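Gonville Motoring Forum > Buying and Selling > Small wagon or small SUV for a family of four?

lizelle_m
Our hatch has died (timing chain, not worth fixing) and we need something by November. Two kids, one still in a rear-facing seat, plus a pram that takes up the whole boot. Budget is 21 grand, on-road. Mostly school run and shops, with a trip up the coast to Mum's every couple of months. We've driven two so far, a diesel wagon with 82,000 km on it and a petrol SUV that's newer but felt slow. Husband likes the SUV. I like the wagon. Anyone had both?

Marulanda
Wagon. Lower roof for the racks, better on tyres, and the boot is longer. I wouldn't touch the diesel if you're doing school runs though. The particulate filter needs a proper highway drive to clear itself and short trips will block it.

Leonie S
Disagree on the roof height. I did three years of bending over to buckle a toddler into a low car and my back has never been the same. Get the SUV and live with the slow engine.

Marulanda
You can buckle a kid into a wagon without wrecking your back. Millions of people do it.

Leonie S
Good for them. I'm telling you what happened to me.

lizelle_m
Thanks both. The diesel has full service history from the dealer, if that makes a difference. The owner says he did mainly country driving.

Lindiwe Nel
History is good but it only tells you about his driving. Yours will be different. Ask whether the filter has been replaced and get that in writing. Also take the pram and the car seat with you to the next inspection. We bought ours without trying the seat and the front passenger had their knees on the glovebox until our youngest turned forward.

lizelle_m
Good tip, will do. Went over the quotes at the table last night and insurance is nearly the same for both, so that doesn't decide it. Rego is a bit more on the SUV.
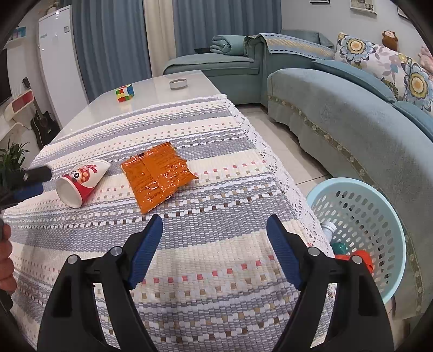
Macarena Palma reckons insurance quotes mean little until you've put in the right excess and listed every driver, and that the price jumped when she added her son. Worth checking if your husband will be driving it too.

lizelle_m
He's on both quotes. Same excess as well.

Marulanda
Then look for a petrol wagon. There are plenty in your budget if you'll go a year or two older.

Leonie S
Or a petrol SUV, which she's already found.

lizelle_m
Seeing a petrol wagon tomorrow after school pick-up. Pram is coming with us.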